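Runance Home and Shop Notes

Chores and machines: what to hand over, what to keep, and how to set up for either

By Tiburcio Cisneros

Every April I get letters asking whether it is time to stop sharing tips on clearing a bench and start recommending a machine that does it. My answer this year is the same as last year with a few changes. Some chores can go to a machine now. Most can't, or can only if you do half the work first. The notes below go chore by chore. The setup tips are good whether the hands doing the work are yours or not.

Picking up cups

A single cup on a bare table is a fair job for a two-finger gripper. The sides are straight, the thing stands up by itself, and there is one obvious place to grab it. Cups with handles are harder. Stemmed glasses I would not try. A full cup is a different chore from an empty one, and you should treat it that way for children too.

If you want cups picked up reliably by anybody:

Keep them a hand's width from the table edge.
Keep them a hand's width from each other.
Put them on a pad or mat that contrasts with the table. White on pale wood is hard to judge, for a camera and for me without my glasses.
Use one kind. A shelf of matching cups can be put away without thinking.

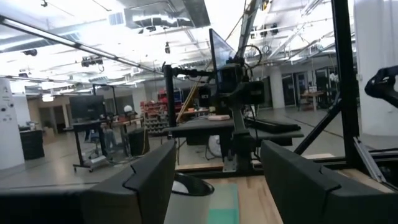

White cup between the gripper fingers, with a teal pad beside it on the table.

Wiping the table

Wiping an empty table is easy to automate and has been for a while in shops. The trouble is that a home table is never empty. A machine that wipes has to lift what is in the way, remember where it goes, and put it back. People skip this too, which is why there is a ring under the fruit bowl.

Do the table in two passes. First pass, everything off, onto a tray. Second pass, wipe from the far edge toward you, folding the cloth to a clean side each time it drags. Vinegar and water is fine on laminate and glass. On oiled or waxed wood use a cloth that is barely damp and dry it right after. Don't use vinegar on marble.

Folding

Towels, maybe. Square cloths lying flat can be folded by a patient machine. A cloth that has been dropped in a heap has to be found by its corners first, and that is the part that takes the time. Shirts are slower still. I fold a basket of towels in the time it takes the kettle to boil and see no reason to give that up.

If you dislike folding, buy washcloths in one size and don't fold them at all. Stack them in a drawer.

Sorting a cluttered bench

I would keep this one for people. A person looking at a crowded bench sees what belongs to the job, what is trash, and what was set down last week by somebody who will ask for it. A machine can be told what a cable is. It can't be told which cable you are still using unless somebody labels it.

The big obstacle is things that overlap. Cords lie across boxes, boxes hide tools, cloths get dropped on all of it. Anything soft or stringy moves when you pull on the thing next to it.
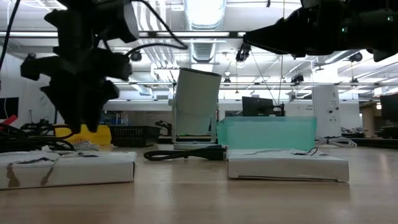
So start with the cords. They should come off the bench before anything else does, because once they are gone the rest separates into objects you can pick up one at a time. My order is this:

1. Unplug at the wall end and follow each cord with your fingers to the other end. If you can't say what it runs, tag it and set it aside.
2. Coil in loops as wide as your forearm. Don't wrap around your elbow and thumb, it puts a twist in the cord. Close with a hook-and-loop strap.
3. Take up cloths and loose paper next. Shake them over the bench first in case there are screws in them.
4. Stack flat boxes by size. If the face of a box is torn or stained, move the contents to a sound one and flatten the old one.
5. Small loose parts go in an open container you can see into. Clear or translucent is best. Slotted baskets are good for tools and bad for screws.
6. Wipe last.

My own bench took me 82 minutes the first time I did it this way and 18 the next, mostly on account of the tags.

Tape residue on cardboard and plastic

Several readers asked about this one. On plastic, warm the tape with a hair dryer on low and pull it back over itself, slowly. Rub what is left with a little cooking oil, wait, and wash with dish soap. On cardboard, don't bother with oil, it stains. Warm it and pull, and if the top layer of paper starts to come up, stop and cover the place with a label.

Putting things in bins

This is the chore I would hand over first in a small shop, provided the parts are hard, dry and all one shape. Ocampo, the cabinet shop where I worked before I started writing these notes, went through 1,000 shelf pins in a good month. Counting those into bags was nobody's favorite job. A vibrating feeder does it well and doesn't need arms.

Mixed bins are another story. If you are sorting mixed hardware by hand, pour out no more than fits on a dinner plate, pull the largest pieces first, and keep a magnet in a sandwich bag for the steel. Turn the bag inside out over the bin and the screws drop off.

Floors

Floor machines work. Pick up cords, socks and rug fringe before you run one. If you have a pedestal fan or a lamp with a heavy round base, put it on a shelf or in a corner for the duration, or you will find the machine has spent its battery going around it. Empty the dust cup every run. Cut hair off the roller with a seam ripper.

Dishes

The dishwasher is the best household machine ever sold and it still needs loading. Arms that load it are slow and I have not seen one deal with a pan that has something burned on it. For burned pans: cover the spot with water, add 2 spoonfuls of baking soda, simmer, let it cool, scrape with a wooden spoon.

Before you buy anything

Readers have sent me leaflets for the Plurnau kitchen arm and the Fludico bench helper. I haven't used either one, so I won't say yes or no. Ask the seller these things and write down the answers:

Does it work on my table, with my lamp on, with my things where I leave them?
What does it do when it drops something?
Who picks up the thing it dropped?
How much of the table does it need for itself?
Can I shut it off from where I normally stand?

If you are asked to clear the table before the demonstration, put back a cord, a dishcloth and a cereal box, and ask to see it again.

Next month: sharpening kitchen scissors, and what to do with a drawer that sticks in damp weather.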